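Moltex Piano Moving: Questions We Hear a Lot

How far do you travel?
We're based in Drorcombe and most of our work is within 45 miles of the shop. If you're farther out, please call anyway! We can often pair your move with another one going the same direction, and that brings the price down for both households.

Do you move grands as well as uprights?
We do, and spinets and consoles too. A grand travels on its side, with the legs and pedal lyre taken off and wrapped separately, so please don't try to unscrew anything before we get there. Digital pianos are welcome as well, though you may find that a couple of strong friends and a blanket will do the job for less.

How many movers will come?
Always at least 2, and more for a grand or a flight of stairs. We'll settle that with you when you book, after we've heard about the steps, the driveway and anything else that's on your mind.

Should I have it tuned right away?
Most tuners like to wait a few weeks so the piano can get used to the air in its new room, and we'd go along with that. It may sound a little sour in the meantime. Try not to worry, and play it all you like.

Can you store my piano between houses?
Yes, we keep a climate-controlled room behind the shop. It fills up in August, when it seems like half the county is moving, so the sooner you call the better.

What should I measure before I call?
The piano first, please: its width, its depth and its height, with the lid closed. Then walk the whole route from the truck to the spot where it will live, and write down the narrowest place you come to. Doors fool people more than anything else. With a pair of brown wooden doors standing open like these, measure the gap that's left between them as well as the doorway itself, and remember that a lever handle sticks out from the face of the door, so measure from the handle too. If you're unsure, send us your numbers and we'll gladly go over them with you on the phone. 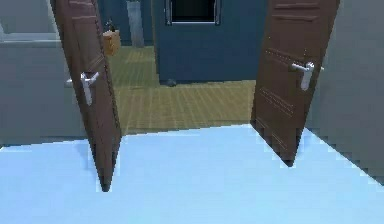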